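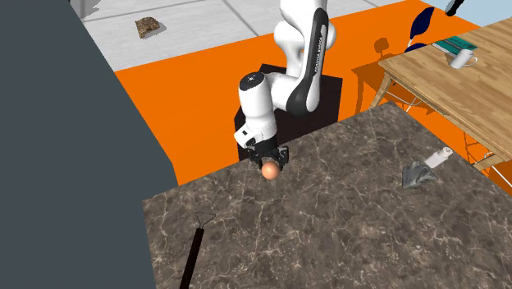

We spent most of March collecting examples for the kitchen set at Clestutero, and I said I'd write down how it went. Thread.

All of it is in simulation. A person drives a simulated Franka arm, does one short job, and the software saves the joint positions, the gripper state and the rendered views. One job from start to finish is one example. The target for this round was 2000 that pass review.

The set has 25 small jobs. Pick up an egg, move a mug, put a book on a table, that kind of thing. Each job needs a spread of starting layouts so the policy can't just memorize one path.

Layouts come from a script. It picks the counter finish, the floor, the wall colors, and what gets dropped on the counter besides the thing you want. Cloths, shakers, utensils. Some land lying on their side and we leave them that way. Real counters look like that too.

The script has one rule we added late: the target has to start somewhere the arm can reach. Before that we had people trying for five minutes to get at something on the far table. Those runs are all in the reject folder.

Eggs took the longest. In our simulator an egg is a rigid body, so it won't crack, and that makes it easy to get lazy. You can squeeze it as hard as you want and the run still ends in a success. A policy trained on that would be no use with a real egg.

So Herman Latuheru added a force limit. If the fingers go over it, the run is marked failed, even if the egg ends up in the right place. Our pass rate on eggs dropped a lot the first morning. It came back up once people learned to close slowly.

Second thing about eggs: they roll. If you come down off center, one finger touches first and pushes the egg away. We keep some of those runs on purpose, as long as the operator goes after it and gets it. The model needs to see recoveries. It will miss sometimes and has to know what to do next.

How we label: each run gets a job name, a one-sentence instruction, pass or fail, and a mark at the moment of grasp. The sentence is typed by the operator after the run. We used to fill it in from a template and every sentence came out the same. "Pick up the egg." Now we get "grab the egg by the edge of the counter" and "lift the egg up off the marble." Much better spread.

We had 7 operators this round. Everyone does 100 practice runs that don't count. It sounds like a lot, but a short job goes by quickly and most people only start moving smoothly near the end of it.

You can tell operators apart by their data. One person always pauses right before closing the gripper. Another lifts straight up very fast. We mix the job assignments so no single habit takes over a job.

Storage goes through Zirkska. Joint data is tiny, rendered views are not. We now save the layout seed and the arm motion and render later, so if we want a new camera angle or different lighting we don't have to collect again. Wish we had done that from the first batch – the old ones are stuck with the views they have.

Review is two passes. A script throws out runs with long idle stretches or joint limit hits. Then a person watches what's left at high speed. The usual reasons for a reject at that point are the arm clipping a cabinet or the operator doing the wrong job.

Next round is pouring and wiping. Cloth is slow to simulate and the folds come out differently on different machines, so replay doesn't always match. Still working on that one. If you've dealt with cloth replay drift, send me a message.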